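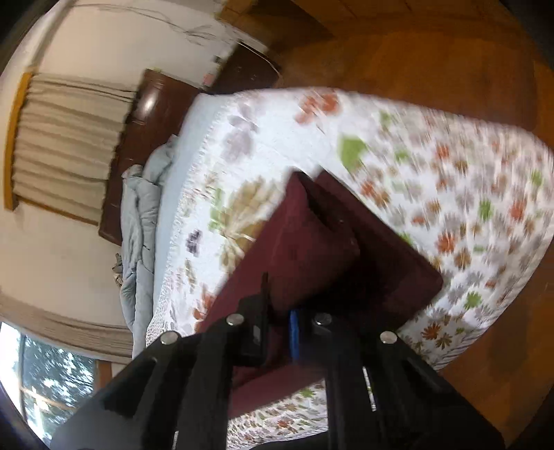
Print this page | E-mail this to a friend

Let the Kids Be Bored This Summer
By Yareli Rosales

My neighbor Shona Munro has a color-coded chart on her fridge, and I've been thinking about it for a week. Swim at 9, coding at 11, lunch, then something called Junow that I believe is a kind of drumming. Her son is seven. I love Shona and I love her boy, but I looked at that chart and wanted to lie down.

I grew up in Ziltcombe, population 801 back then (my dad liked to say it was 800 and the mail carrier), and summer was one long stretch of nothing. We had a creek, a dog and a library that closed at noon. By the second week my brother and I were so bored we wrote a newspaper. It had one story, about the dog. We sold it for a dime and my aunt bought every copy.

I'm not saying those were the good old days! We had no sunscreen and I once ate a crayon on a dare well past the age when that's cute. But I learned how to fill an afternoon, and I'm not sure my own two can.

So last July I tried it. No camps for 30 days. The first few were awful — whining, door slamming, somebody always hungry. My daughter told me she was "medically bored." Then one morning I came downstairs and they'd built a post office under the kitchen table and were charging me for my own mail.

Now, I know plenty of folks can't do this. I work from home and my hours bend. When Lachlan Tennant wrote in to say camp is the only way he keeps his job, he was right, and I wish this town would do more for families like his. A day at the rec center shouldn't cost $90, for starters.

But if you've got a little slack, even one free afternoon, try leaving it alone. Don't put out the craft box. Don't suggest the park. Go fold something in the other room and let them gripe.

My son still wants a stamp for the post office. I told him to figure it out.

Related columns
Who Needs a Bigger Library? We Do
Struan Strachan: My Year Without a Lawn
Letters: Readers on the Rec Center Fees
Beathag Gillies: In Praise of the Late Bus

Contact us | Copyright, all rights reserved | Back to top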